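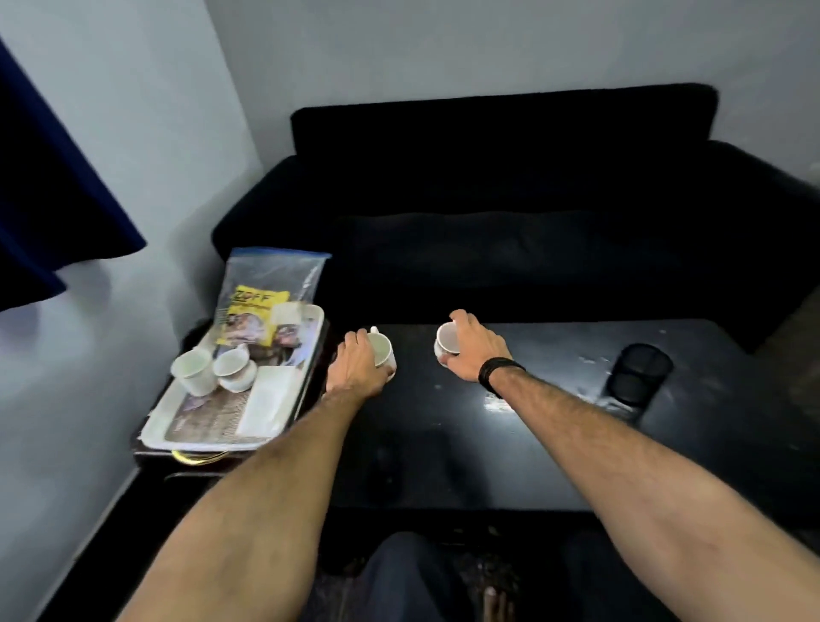

*Figure 1. White ceramic mug and smaller white cup on a dark tabletop with scuffs and pale streaks.*

**Condolcombe College, Materials in Everyday Use**
Notes for Lecture 8: Friction and wear
Lecturer: Madhu Awasthi. Lab supervisor: Manju Rastogi.

## 8.1 Real and apparent contact

Two flat solids touch only at the high points of their surfaces, called asperities. The real area of contact is a small fraction of the apparent area and grows with load. To a first approximation:

A = W / H

where W is the normal load and H is the indentation hardness of the softer body. The apparent area does not appear. Over a wide range of loads, a brick therefore has much the same friction on its end as on its face.

## 8.2 Friction

The coefficient μ is the ratio of friction force to normal load. It belongs to a pair of surfaces and their condition, and a value quoted for one material alone has no meaning. Record the following with every measurement:

- both materials and their finish
- sliding speed
- temperature and humidity
- any lubricant or known contamination

Static μ usually exceeds kinetic μ. Where the difference is large and the drive is compliant, stick-slip follows (door hinges, bowed strings, brake squeal).

## 8.3 Modes of wear

**Adhesive.** Junctions form between asperities and break away from the original interface. Material transfers to the harder body. Typical of clean metals of like composition.

**Abrasive.** A hard particle or asperity ploughs the softer surface. In the two-body case the abrasive is fixed, as in sandpaper. In the three-body case it is loose and may roll. Unglazed foot rings on pottery can act as fixed abrasives on painted or lacquered furniture.

**Fatigue.** Repeated loading starts cracks below the surface. Pits appear late and grow quickly.

**Corrosive.** Sliding removes a reaction film, the film re-forms, and the cycle repeats.

Archard's relation covers the first two modes:

V = kWs / H

with V the volume removed, s the sliding distance and k a dimensionless constant found by test.

## 8.4 Polymers

Polymers creep under load, so contact area depends on time as well as W. Thin films can also cling by static charge, which raises the apparent μ at light loads.

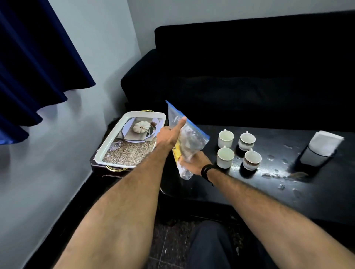 *Figure 2. Clear plastic zip-top bag with blue zipper strip.*

## 8.5 Problems

1. A pin under a load of 30 N slides 10 m. Find V in terms of k and H. Repeat with the load tripled.
2. Explain why A in 8.1 is independent of the size of the block.

Reading: Butkienė, chapter 3. Bring the Dralaveck data sheets to the lab.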